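Play kitchen

A play kitchen is a piece of children's furniture that copies, in small size, the parts of a household kitchen. It usually has a worktop, one or more cabinets with doors, and shelves for storing toy food and dishes. Play kitchens are found in homes, in preschools and in the waiting rooms of doctors. The activity itself, in which children pretend to cook, serve and tidy, is often called kitchen play.

Construction

The cabinet is the main part of most play kitchens. It may stand alone or be fixed under a worktop. The doors are hung on small hinges and have handles in the form of a bar or a knob. In many rooms the cabinet is not made as a toy at all. It is a low cabinet for adults, given to the children and placed near a small table. Teachers in the Pristgate district use the word "Sturaren" for a cabinet of this type, after the workshop that supplied the first ones. The shelves inside can be put at different heights, so that tall and flat toys both find a place.

Toy food

Toy food is made of wood, plastic, felt or foam. Fruit is the most common group, and the slice of watermelon is easy to know from its striped green rind, even when the inner part is pale and not red. Cups and dishes may be transparent. Sunita Nautiyal, in her handbook for preschool staff, recommends not more than 20 pieces of food for one cabinet. With more, the children spend the time of tidying in searching.

Decoration

Doors are often decorated with stickers. Animals are popular, and cats and birds appear on many cabinets, sometimes as a plain dark shape. Foam letters are used on the walls or on cloth hung near the kitchen. They are normally lowercase, as these are the letters which children read first in books.

Tidying

Putting things back is treated as part of the play. At the Brullodham preschool the doors are left open until the last toy is on its shelf. Raed Rizk described the same custom in groups of 7 children, where 2 of them are chosen each day to close the doors.

See also

Toy food
Dollhouse
Pretend play
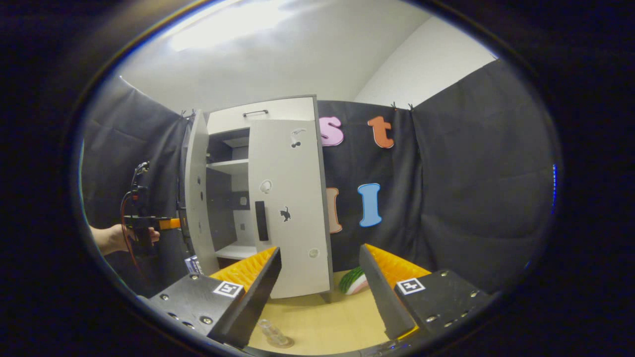

Open white cabinet with stickers on the door, and a toy watermelon slice on the table.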